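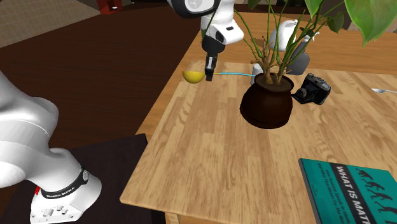

Gaseritz Greenway

The Gaseritz Greenway is a shared walking and cycling path in the town of Gaseritz. It follows the bed of a former freight railroad from the Neteck flour mill, on the north side, to the river meadows at Horkodska. The path is paved for its whole length, free to use, and open day and night. It is one of the best-loved public spaces in the region, and a wonderful way to see the town from its quieter side.

History

The railroad was built to carry grain to the Neteck mill and closed after the mill switched to trucks. For years the land was fenced off, and birch and wild plum grew up between the ties. Residents of the Sotomayor district, cut off from the town center by the old embankment, began asking for a crossing, and the idea soon grew into something much bigger: a path along the entire line. The town council approved the plan by a single vote. A petition handed in before the meeting carried 3,906 signatures, still the largest the town has received.

Work started at the mill end in March and moved south in stages. The rails were lifted, but short lengths of track were kept beside the path at Sotomayor, where children love to balance on them.

Route

From the mill yard the path runs level behind the allotment gardens, then passes under Canal Street through a brick arch. It climbs gently onto the Sotomayor embankment, which has splendid views over the rooftops to the hills. Ramps and a staircase link it to the streets on both sides.

South of the embankment comes the highlight of the route, the Horkodska viaduct. The bridge is 1,539 feet long and once carried a single track. Its new deck is wide enough for bicycles to pass in both directions, with a raised walkway on the east side. The path ends at a gravel loop in the meadows, where a farm track continues to Horkodska village.

Use and upkeep

Bicycles and foot traffic share the path except on the viaduct. Motor vehicles are banned, apart from maintenance carts. Lighting runs from dusk to 11 p.m. between the mill and Sotomayor; the meadow section is unlit to protect bats.

The town's parks department clears snow from the northern half first. In spring the plum trees that survived the building work come into bloom along the embankment, and the path is at its busiest and most beautiful.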